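Tray Day at the Hunham Workbench
Posted 14/01/2023

We love a good bench tidy, and the Hunham shop finally got one! Loose circuit boards had been piling up ever since the Cundoteo job in June, and the parts list had crept up to 2,493 lines. So out came the trays, the bins and the long slotted racks, and everything got a proper home.

First up, one of the brown serving trays. I'm completely sold on these – they have a cutout handle at each end, a raised rim all the way around, and a shine that picks up every light in the ceiling. The black slotted rack is waiting at the far end of the table.

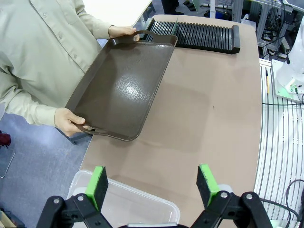

Can an ordinary serving tray go anywhere near circuit boards?
For short trips with scrap or practice boards, sure. Live boards that are sensitive to static should travel in something made for the purpose, like a conductive tote or a shielding bag.

Next come the boards themselves, and this is the part I enjoy most. There's something so satisfying about a board standing upright in its own slot, where you can read the labels and nothing gets scratched. The Takagi batch was 100 boards and the Grementon one was 700, so we've had plenty of practice at filling racks – and I still get a kick out of seeing a full one!

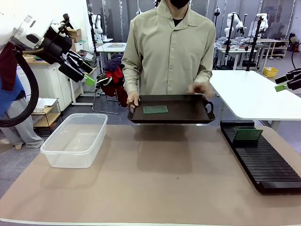
One green board lying in the tray, another upright in the rack, and a clear bin standing empty on the left.

More from the shelving side of the room in the next gallery, including the 8 drawers of connectors.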